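Herkska round sorting table with two roller conveyors: review after ten months of work

Posted Tue 27 January

I work in the returns and repacking hall of Bai, where we receive small boxes from shops, check them and send them out again in other crates. Since last March we have the Herkska rotary table, the big one, together with two extendable roller conveyors from Drondwood. Before I write what I think, I should say that I did not choose this machine and I did not pay for it. I am one of the people who stand at it. Most of the reviews I could find were written by buyers, and they speak very much of floor space and very little of knees.

How we worked before

We had long tables and trolleys. A person took a trolley from receiving, pushed it to the table, emptied it, pushed it back. We pass 3000 boxes on a full day, and every one of them was lifted at least three times. The older colleagues had sore wrists, and the young ones also had them but did not say so.

Now the boxes come on the rollers to the rim of the round table, a person guides them onto the green surface, and the table carries them slowly to the people who check. If you miss a box it comes back to you after one turn. This sounds like a small thing. For me it is the biggest difference of all, and I will return to it below. 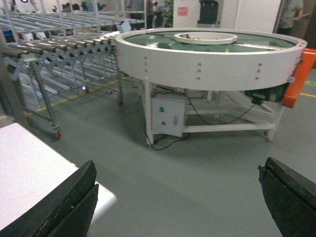
Setting up

The table arrived in one piece on a truck, and the fitters from Pliditz needed one long day. The frame has levelling feet and it took them many small corrections, for our floor falls a little to the drain. It was worth their patience. On the first afternoon the table was a bit low on one side and round things wandered to the rim by themselves.

The conveyors stand on scissor frames with wheels, so you can pull them long or push them together like an accordion. Two people should do this. One person can, but then the conveyor goes into a curve you did not want. Please brake the wheels before you put a box on it, also when you are in a hurry.

Our height at the rim is 83 cm. This suits me well. For my tallest colleague it is too low, and he has asked for the feet to be screwed out further, which would then be too high for two others. A table with quick height adjustment would be better, but Herkska does not offer it on this size.

Daily use

You start it with the green push button on the grey box at the front leg. The box hangs below the rim, so you must bend down for it. I do not understand this decision. When you start and stop a machine many times in one shift, the button should be at the hand. We have asked Pliditz for a second one on the other side and we have now waited five weeks for a price.

The table is quiet. You can talk across it in a normal voice, and we do. The surface is smooth and easy to wipe, but it shines, and under our ceiling lights I sometimes have pale stripes in my eyes when I try to read a label. I turn my head a little and then it is fine. Tape with the sticky side down is a bigger trouble. It holds on to the surface and travels round and round until someone takes a scraper.

Small loose parts are the other trouble. The outer rim is high and keeps everything in, which is good for boxes and less good for a screw that fell out of one. You look at it, you say you will take it on the next turn, and the next turn comes and there is a box on top. 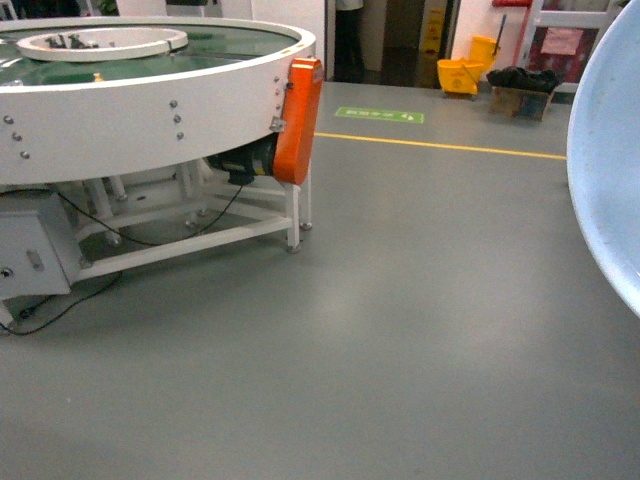 Drive side of the rotary table, with the orange guard and the black motor under it.

Cleaning under the table is easier than I expected. The stand is open, a broom goes in from most sides, and the mop too. Be careful of the cables. Ours lie in loose loops on the floor near the leg, and the person who mops must lift them each time. I would ask the fitters to put them in a channel from the first day. Later it costs extra, and then it is not done.

What it changed for the people

We are the same number as before. I write this first, as it is the question my sister asked me and probably you too. No job was taken away in our hall. The promise was that nobody would be sent home on account of the table, and until now it was kept. But two persons who worked on short contracts before Christmas in other years were not called this time. So it depends on how you want to count.

The walking is gone. I used to be tired in the feet, now I am more tired in the eyes and in the neck. When you pushed a trolley you also had a small rest from looking. The table does not give you this rest, it always brings you something. After the first weeks we asked for changing places every hour, and this helped more than the rubber mats did. If your company buys this table, I would ask for the change of places at the same time, in writing.

About the missed box: in the old way, if I was slow, the pile was in front of me and everybody saw whose pile it was. On the round table the box goes to the next person. The work is shared without a word about it. In our team this made a better mood. I can imagine a team where it would make a worse one, when one person lets everything pass by.

New colleagues learn faster. They stand beside you and see the same box at the same moment. Before, I had to explain things while we walked.

The crates

The last part is still hand work. We fill plastic crates, stack them and take them to the door, and the table does not help with this at all. Herkska sells an outfeed for it, which we do not have. I tried one at their showroom and found it slow. Our blue crates stack well and have a proper grip at the front, and I would not change them. A full one is heavy enough that I lift it with somebody. 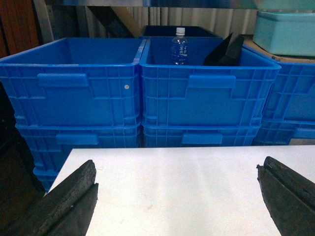
Blue stacking crates behind a white table. A water bottle and a black piece stand in one of them.

Service

The first check is after 1000 hours, and it was done on time. The technician tightened some of the bolts in the rim and adjusted the speed, which we cannot do ourselves. That I find a pity. On Friday afternoon we would like it slower, and in the morning a little faster.

In ten months it stopped by itself one time. A strap from a bag was pulled in at the rail. We switched off, cut the strap, and went on.

My marks

Comfort for the back: very good.
Comfort for the neck and eyes: medium.
Noise: very good.
Position of the start button: bad.
Roller conveyors from Drondwood: good, but the wheels collect thread and should be cleaned once a week.

I would not like to go back to the trolleys. If Pliditz sends the price for the second button, I will write it in here.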